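Skanby Table Flag Set for Official Visits

I run protocol for a small regional government office, and I've set out more table flags than I care to count. The Skanby is the set I keep reordering from Farkas.
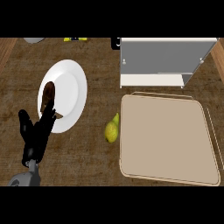 You get two polished poles on one weighted base, so the host flag and the visiting delegation's flag stand level with each other. The flags are 6 by 9 inches and slide off in seconds — handy when a ministry swaps its guest list an hour before the meeting!

We used 11 sets at the Bala trade talks and they all traveled home in one case. The stock list covers 200 national and regional flags. Custom ones (we had the Drarnmont district arms done) take until April if you order now.

Minimum custom order: 40 flags
Page updated March 18, 2021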